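The Kashindye stall was a fault in the Galtora gripper, a tool meant to put flowers in vases and, for most of one March, better known for refusing to let go of them. In 160 of 164 logged attempts the stem reached the vase and stayed in the jaws. The remaining 4 were drops, at first recorded as successes. 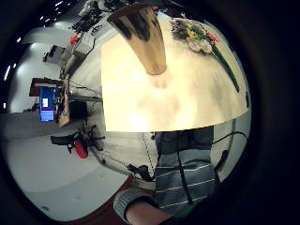
Siu-ming Ko blamed the release timer, but Mercy Nyanda replied that the timer was fine and the jaw sensor was reading a thin stem as no stem at all, so the release step never began. Her fix took 2 lines of code. The warning label, which advises users not to pull, was kept.

Kashindye Robotics Notes | Contact the editors | Back to top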